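Support > Manuals > Wakora Countertop Dishwasher > 4. First Use and Water Hardness

4.2 Setting the water softener

The softener must be set before the first full cycle. Use the hardness figure from your water supplier or a test strip. The factory setting is 6.

1. Close the door and switch the unit on at the main switch.
2. Hold Program and Start together until the display shows the current setting.
3. Press Program to step to the required value.
4. Press Start to store it. The display goes blank.

Note: If no key is pressed for 25 seconds, the unit discards the change.

CAUTION: Fill the salt container with dishwasher salt only. Detergent in this container destroys the softener.

4.3 Everyday plastic items

Check the underside of each item for a dishwasher mark. Plastic mugs and plates go in the upper rack, open side down. Remove food scraps first.

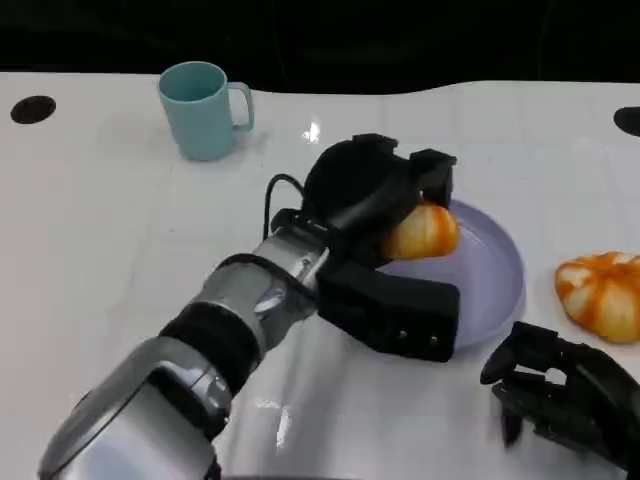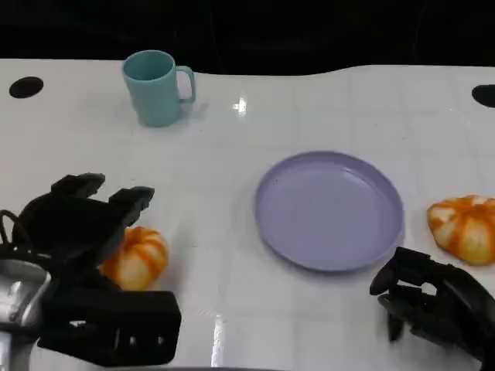
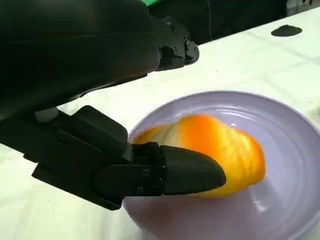
Hauser commented on this section that the upper rack alone did not cure the white film on plastic cups, and that the film stopped only after the softener was raised by two steps and the rinse aid by one. Change one setting at a time and run three cycles before changing it again.

5. Plastic dries more slowly than glass. Leave the door ajar after the cycle ends.
6. Unload the lower rack first.

CAUTION: Do not place plastic items over the heating element. Its rated power is 2000 W.

Related items
Pinatton inlet hose, fitting instructions
Skestudach salt funnel
4.4 Rinse aid dosage
Error codes E1 to E6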